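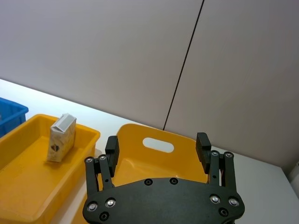 Tromgate Sports Desk

Print | E-mail

20 August 2021

Folotex will go into the league season with a senior squad of 20, and the club's head of recruitment does not expect that number to change before the window closes.

"We budgeted for two loans and we have two loans," he said at the training ground. "The left back is here until May. The midfielder has a recall clause, so his parent club can take him back halfway through."
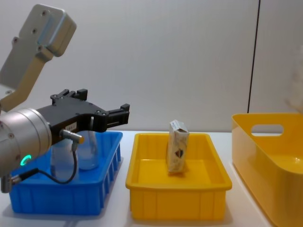 The recall clause was the main point of discussion with Vurus, who own the midfielder's registration. He played 1313 league minutes for them last season, most of them as a substitute or in a wide position. Folotex intend to use him centrally.

"Their concern was minutes," the recruitment head said. "There is a fee if he starts fewer games than agreed. It drops as he plays more, and it is zero if he hits the target. Injuries are excluded."

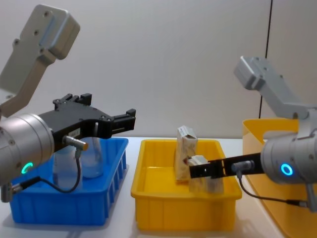 Neither agreement includes an option to buy. He said the wages on the left back would have made one pointless, and Vurus would not discuss it for the midfielder. Both players are ineligible against their parent clubs.

Asked about a striker, he confirmed an inquiry to Yimyam that was turned down. "They wanted a permanent sale. We asked once and left it there."

Print | E-mail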